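4.2 What the Audience Remembers of an Awards Night

Prelladwood hands out its music prizes every March, and every March the local press reports on the dresses.
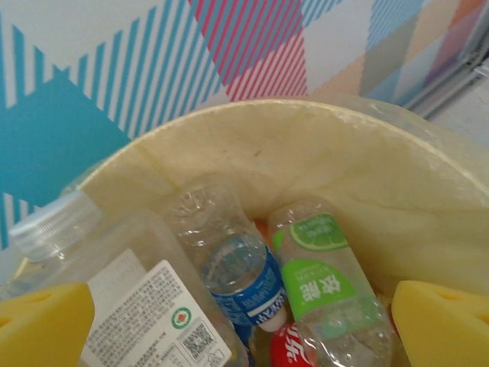 Figure 2. Discarded drink bottles in a lined round bin.

We wanted to know how much of the music survives the evening. Broadcasters plan these shows as if viewers will carry each winner's name to the grave. Our data suggest that most viewers have trouble carrying it to the parking lot.

The survey went out the morning after the ceremony to 4,000 ticket holders and home viewers, of whom 2,000 replied. Each was given a blank page and asked to write down as many winners as they could, in any order, with spelling forgiven. Spelling needed a good deal of forgiving. The duo Golano appeared in the returns as a pasta, a lake, and in one case a brand of luggage.

Nine awards were presented on the main stage. The typical respondent could name the winners of two. One of these was almost always Album of the Year, which closes the show and is therefore helped by being the last thing anyone heard. The other was usually whichever prize went to an act the respondent already liked. Fans of Ikonen, who won for Best Live Act, recalled that award very well. So did a fair number of Ikonen fans who believed the band had also won Best Song, which it had not, and Best Newcomer, for which it was 11 years too old to be considered.

Performances did better than prizes. Nearly all respondents could describe at least one song from the night in some detail, and many volunteered opinions on the sound mix that we had not asked for and have stored separately. The tribute medley was the most often mentioned, though respondents disagreed over whom it was a tribute to. Acceptance speeches left the faintest trace of all. Long ones were remembered as long.

We see two possible readings. The generous one is that people come for the songs and treat the trophies as a polite way of getting from one song to the next. The less generous one is that the show is too long, and that by its third hour the audience would applaud a fire drill. The order of recall fits both, and the producers, when shown the results, preferred the first.

A comparison with the smaller Prarer festival is of some use. Prarer gives no prizes and has no host, and its audience remembered more of the acts by name. It also serves dinner first, so we are careful about how much to claim. Section 4.3 takes up the question of seating, where the findings are firmer and the complaints from respondents ran longer.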